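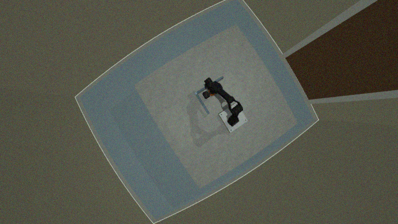 **Figure 1.** A speckled, pale gray-beige square set off-center on a muted blue surface with a thin whitish border.

## 4. What people call the colors between the colors

I grew up thinking color words were settled business. Blue was blue, gray was gray, and if you wanted to get fancy you went to the paint store and picked up a card with "oyster" on it. Then I spent eight months listening to people in Jadstead and Vovalside talk about their walls, their coats and their neighbors' cars, and I've pretty much given up on that idea.

Section 3 covered how the interviews were set up, so I'll be quick about it. We had 300 speakers, split between the two towns. Each of them talked with one of us for as long as they felt like it, mostly at home, and the talk was steered (gently, I hope) toward things with a color. Andri Aigner did nearly all of the Vovalside interviews and I did Jadstead. Once we had thrown out one-offs and private jokes, we were left with 34 color terms that at least a handful of people used without being prompted.

### 4.1 The beige problem

The messiest part of the list is the pale end. People in Jadstead use "gray" very widely. It takes in driveway concrete, oatmeal, old dishcloths and a good share of what I'd call beige. In Vovalside the same stuff gets "stone" or "putty," and "gray" is saved for things with a bit of blue in them - slate, storm clouds, school sweaters. One woman told Andri that calling her hallway gray was "like calling soup water," and she didn't mean it as a compliment to anyone from Jadstead.

My first guess was age. Older speakers grew up with a smaller range of house paint, so maybe they carved things up more coarsely. The numbers didn't back me up at all. Older and younger people in Jadstead were equally happy to call oatmeal gray, and when I split the group by whether they'd ever painted a room themselves, that made no difference either.

What did seem to matter was where people bought things. For most of the last century, Vovalside had its own paint and wallpaper shop, Haslinger, and the shop printed its own cards. "Putty" is on every card we've been able to find. So is "stone," in three strengths. Jadstead had no shop like that, and people there ordered by number from a catalog. It's hard to pick up a word from a number! I don't want to lean too hard on this, because we only have a small pile of cards and a lot of them are faded, but I like it better than any other story we've got. 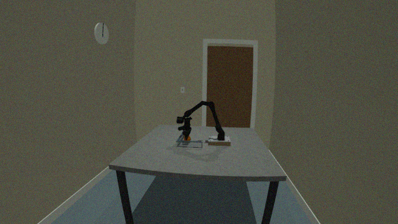
**Figure 2.** A small orange object at a shallow, see-through container, on a finely speckled gray tabletop.

### 4.2 Orange, rust and brown

Orange was supposed to be the easy one. Everybody has the word, everybody learns it early, and the fruit is right there to argue from. And in bright light, with something small and clean-colored, people did agree. The trouble starts when the color gets darker. Charalambos Sarantis, who transcribed most of the tapes, noticed that speakers would often name the same object twice in one breath ("it's orange, well, rust, it's a rusty color") and that the second word was the one they stuck with later in the talk.

We went back and coded all of these double namings. In Jadstead the usual path is from "orange" to "brown," with no stop along the way. In Vovalside there's nearly always a middle step, and it's either "rust" or "kola." That last one was new to me. It goes back to Kola, a hard candy sold loose by the scoop, and people use it for roof tiles, fox fur and strong tea with the light behind it. Nobody under school-leaving age used it, though several of the kids knew it as "Grandma's word."

I should say something about shading, too, because a reader of an early draft asked. When people talk about a thing with a lit side and a dark side, do they name the lit side? Mostly yes. A pumpkin on a porch is orange even when half of it looks brown from the sidewalk. But coats and curtains don't work that way - speakers named the folds as often as the flat parts, and a few got into long arguments with their husbands over it. I've kept fabric out of the counts in this section and put it in the appendix, where the two of you who care can find it.

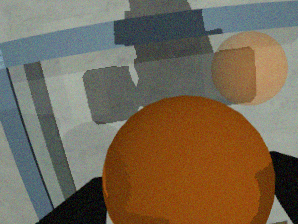
### 4.3 Words we left out

"Tan" gave us so much grief that it gets its own treatment in Section 5. Most speakers used it only for shoes and skin, and mixing those in with walls made the tables impossible to read. We also dropped "natural," which in Jadstead can mean any color at all as long as the thing hasn't been painted.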